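Shop > Kitchen > Racks and Stands > Flistska Mug Tree

Print | E-mail
Reading time: 2 min

I sell a lot of mug racks, and the Flistska is the one I kept for my own kitchen! It suits a narrow counter.

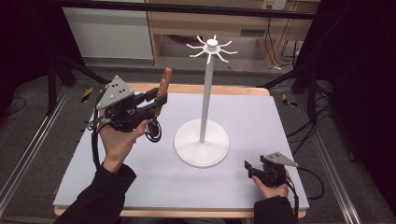 Flistska mug tree in white, with eight curved hooks.

My old Valtonen rack hogged the counter by the kettle, so I was glad to see it go. Espresso cups look sweet on this one
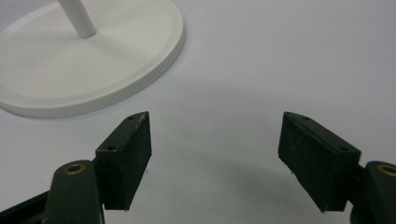 and so do big soup mugs, though I'd spread those out (put the heavy ones on opposite sides).

It's great for utensils too. I hang my spoons there when I bake,

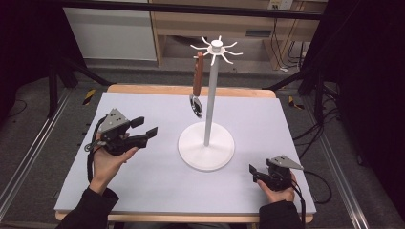 and my friend Irja keeps her tea strainers on hers. Wipe it with a soft cloth, no scouring pads please.

Orders in by 12 on Wednesday ship the same day. Limit 4 per customer.
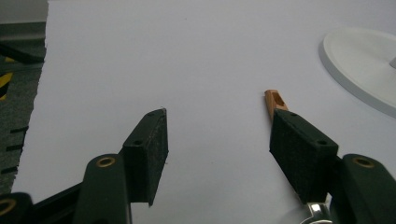

Shown on a plain white surface.

Questions? Ask for Hertta at the Plaltard shop.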